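In Defense of the Slow Errand

By Femke Martens

My mother never once bought a zipper without talking to the person who sold it to her. She would stand at the counter of the notions shop on our street, coat still buttoned, and explain the whole skirt: whose it was, how it had been let out already, why the old zipper gave up. I was the child pulling on her sleeve. It took half the morning, and I swore that when I was grown I would never spend half a morning on a zipper.

Well, I have kept that promise, and I'm sorry I did. Last October I needed thread in a particular dull green, and I ordered it in bed, with the lamp off, in less time than it takes to find my slippers. It came in a box that could have held a cake. The green was wrong (of course it was, they're always wrong on a screen) and I kept it anyway because sending it back felt like work.

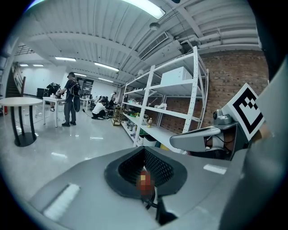
I know what people will tell me, because my own son tells me over dinner. The shops were expensive. The hours were silly. If you had a job you could never get there before they closed, and the woman at the counter might be in a mood and make you feel foolish for asking. All true! I have been made to feel foolish in some very fine shops. He is fond of saying that by 2035 the errand will be as quaint as the milk bottle on the step, and he says it so cheerfully that I want to hide his phone in the flour.

But I think he has the sums wrong. He counts the minutes it took to walk there and back, and he calls them lost. I count them too, and I find that most of what I know about my neighbors I learned in those minutes. I knew that the man at Aerts, the hardware store, had a daughter studying far away, and that he saved the odd screws in a coffee can for people like me who only needed 2. I knew who had been ill from who was missing in the line at the bakery. You don't go out to learn such things. You go out for bread, and they come home with you in the bag.

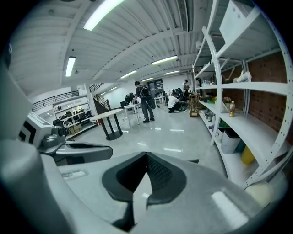
Overhead lights reflected in a glossy floor.

So I have made myself a small rule, and I offer it to anyone who wants it. One errand a week gets done the slow way, on foot, with time to spare and no list longer than my hand. If there is a person to ask, I ask, even when I could find it myself. I've had 10 of these errands now. A couple were dull, one ended with me soaked to the skin, and on another I came home without the thing I went for and with a recipe for pickled pears.

My son has tried it once. He went to Aerts for a hinge and was gone so long that I put his supper back in the oven. He says the man talked his ear off. He also says the daughter is coming home in the summer.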